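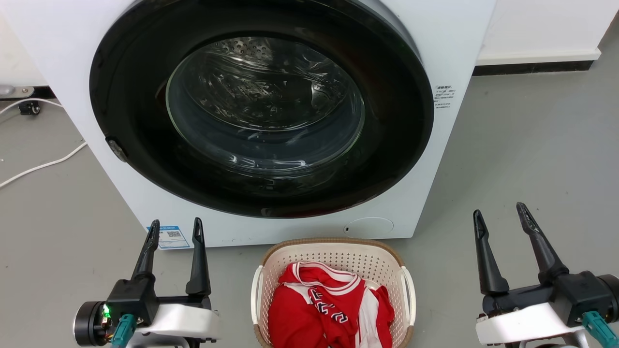

Print this message | E-mail this message

Re: [homebots] Second arm pair or second washer first?

Shahnaz Ranasinghe wrote:

> We have 2694 left in the equipment line and it has to be committed
> before July. I can get the spare gripper set from Sinduvell, or I can
> get another front-loader so Haque's group stops waiting on ours. Not
> both, as far as I can tell. What did the rest of you do?

Hi Shahnaz,

Grippers first, please! We went through the same thing last year and I would make the same choice again. Fingers wear, cables get tugged, and when one side is down the whole laundry task is down (you can't do much with a basket one-handed, we tried). A washer just sits there and gets its door opened and closed all day, and ours is still going strong.

Now the fun part — I think you can nearly have both. We paid 600 for a used front-loader, and we never hooked it up to water. For loading and unloading practice you only need a door that latches and a drum that turns by hand. Put the rest toward the Sinduvell set and see what they'll do on shipping. They knocked a bit off ours when we ordered 2 sets together, so if Haque wants one too, send it as one order.

A few things I'd put in the budget that we forgot:

- spare cables for both wrists, 3 if you can stretch to it
- a couple of baskets with side handles, all the same model
- a bag of real clothes. Sports jerseys are great, slippery and floppy and they end up in a different heap every time

The Jilier mount is lovely but it can wait for the next round. We ran for months with the stock one and only noticed the difference on the lowest reaches.

Ask for the lead time in writing before you commit, ours slipped by 3 weeks. I'm happy to send you our order sheet, it has all the part numbers on it. So excited to see your setup running!

Solar list, equipment thread

This site uses cookies to remember your archive settings. Accept | Manage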